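Ticket 474
Product: Trania two-line suture pad
Site: Daltalcombe skills lab
Category: Consumables / staining
Status: Closed

Opened 9:40 am

We are getting red color on the surface of the Trania pads outside the cut lines. The pads come from Mester, lot 699, and we color the cuts ourselves with the red fluid that ships in the same carton. On the previous lot the color stayed mostly inside the cut. With lot 699 it spreads onto the pale surface next to the line, and by the end of a session it is hard to see where the edge of the cut is. People are placing stitches too far back as a result.

We fill each cut with the dropper to the line on the dropper, wait, then blot. The steps are the same as before and the staff doing it are the same. 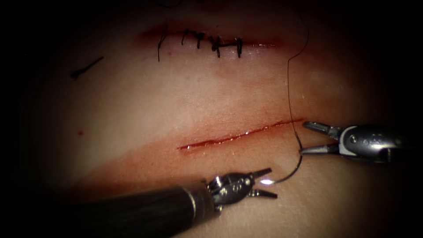
The spread is worse on pads that were filled first thing and left on the bench until the afternoon group. Pads filled right before use are better but still not as clean as the old lot. Storage is a closed cabinet at room temperature, pads flat, film left on until use.

Reply from support, 11:15 am

Thank you for the details. Please check three things and write back.

1. Is the protective film coming off in one piece? If a strip stays behind near the cut, fluid can run under it.
2. Are the pads being wiped with anything before filling? Alcohol wipes dull the top layer and it takes up color faster.
3. Is the fluid bottle from the same carton as the pads? The bottle number is on the bottom.

Reply from site, 2:05 pm

Film comes off in one piece. The bottle is number 336 and it was in the carton with the pads. We do wipe the pads. We started doing that in August because there was a powdery feel to them out of the carton. It is the regular alcohol wipe from the supply room.

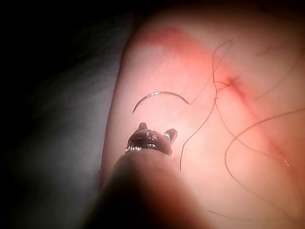 Can the color be cleaned off a pad once it has soaked in around a stitch hole?

Surface color will lift with plain water and a soft cloth if you get to it the same day. Color that has gone down a needle hole stays there, and rubbing at it only widens the mark. Turn the pad or retire it.

Please stop the alcohol wipes and try a dry lint-free cloth for the powder. The powder is left over from molding and does not affect the stitches. Also fill to half the dropper line on lot 699 and see if that changes anything.

Reply from site, next morning, 8:30 am

Set up 7 pads with the dry cloth and the half fill. Also kept one of the older wiped pads out to compare.

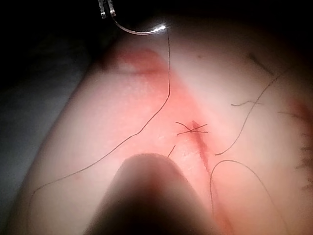 Suture pad with needle and thread, red staining on both sides of the cut.

The seven new ones have a thin red edge and not much past it. We left two of them on the bench until 1 pm and they held up. The older one is no better and we will use it for knot practice only.

Second item while this is open. We are on Lungu black thread, and the cut ends stick to the pads. They do not brush off easily and they pick up color, then leave small marks when they get dragged.

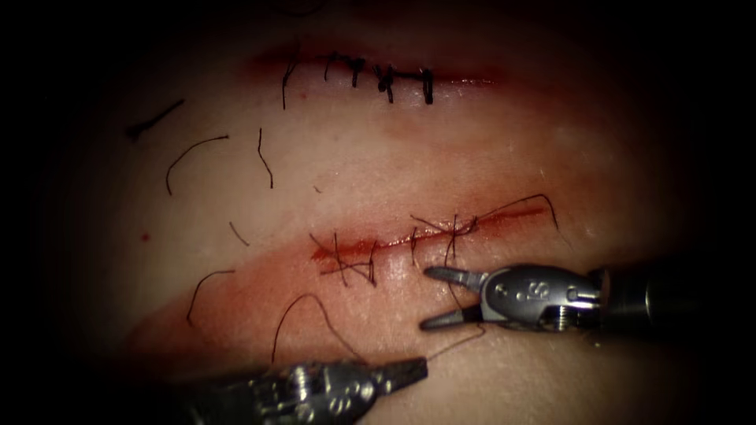
Thread ends should come off before the second cut is started. Lift them with fine forceps and drop them in a dish. Brushing pushes them across the red edge. On a pad with two lines, the usual place for them to collect is between the lines, as on the left half there, where five cut pieces are lying below the closed line. The long tail on the leftmost stitch should be trimmed at the same time so it does not get caught up when the lower line is worked on. The Lungu thread is fine to keep using with this pad.

Reply from site, 3:20 pm

Will do. The setup sheet now says dry cloth, half fill, pick up ends with forceps. Please send two more bottles of fluid with the next carton. OK to close.

Closed by support, 3:45 pm. Cause: alcohol wipe before filling, plus overfill. Two bottles added to next order.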